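5 Mar 2020
Plikuretti sim, drawer/cabinet task, planner side

Reran the approach-to-knob batch with the new collision margins. 133 episodes, same seeds as before. 17 end in a planner timeout, all of them with the wrist close to the cabinet front. The old margins gave 7, so the padding on the wrist link is too fat. Trimmed it on the wrist only and left the forearm alone.

Camera tilt randomization is on for this batch. Pose estimate for the knob holds up on most views. It drifts when the dark surface throws a strong glare, and I suspect the depth filter more than the detector.

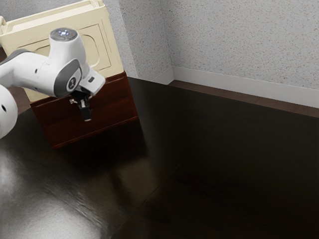 Raised the planner limit to 3,000 iterations for the final segment only. Timeouts go down, cycle time goes up. Not keeping it until the trimmed wrist model has had a full run by itself.

Stanisława Krawczyk wants joint limits read from the Bevan config and not hard-coded in the launch script. Agreed, not done.

Open: gripper closes one control step early when the goal tolerance is loose. Check the timestamps in the Flumness logger first.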